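Binby Help Desk
Ticket 1478: Meeting room calendar shows bookings one hour late
Status: Resolved
Opened by: Åsmund Hovland
Product: Binby Rooms, with Plovitz calendar sync

Åsmund Hovland wrote:
Hello, and thank you in advance for your patience with me! We have two rooms on our Binby account, Jandach and Sung, and ever since the clocks changed, everything booked in Jandach turns up an hour late on the Binby side. Plovitz has it right. So a meeting that starts at 9:00 in Plovitz shows as 10:00 in Binby, and people wander in thinking the room is free when it very much isn't. Sung is fine. I have signed out and back in, removed the room and added it again, and read the help page on time zones twice (it's a good page, it just didn't help me). The sync log says error 424 next to each Jandach booking.

Support wrote:
Hi Åsmund, what a thorough write-up, thank you. Could you go to Settings, then Rooms, then Jandach, and tell me what it says under Time zone? And would you mind copying in what you have in the room's listing, so I can compare it with what our side has stored?

Åsmund Hovland wrote:
Of course. The listing text is "Jandach, ground floor, book by the hour, please leave it as you found it."
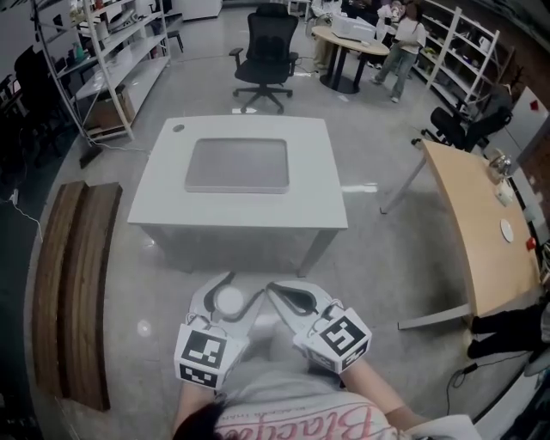
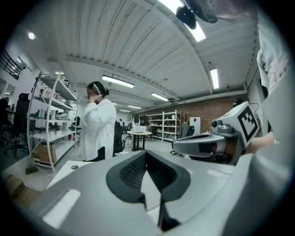 The time zone line says "Inherit from account," and the account is set to our city, which is correct. Sung has the city picked by hand. I'm fairly sure I did that one myself last spring and then forgot to do the other, which would be just like me.

Support wrote:
I think you've found it! "Inherit" was reading an old fixed offset saved when the account was first made, and that offset doesn't move with the clocks. Please pick the city by hand for Jandach, save, and then press Resync. It handles up to 1000 bookings in one go, so you should only need to press it once.

Åsmund Hovland wrote:
Done, and the 9:00 is back at 9:00. The 424 lines are gone too. One repeating booking in December still showed the old time, so I deleted it and made it again, and now it matches. Thank you so much for being kind about it. Please go ahead and close this.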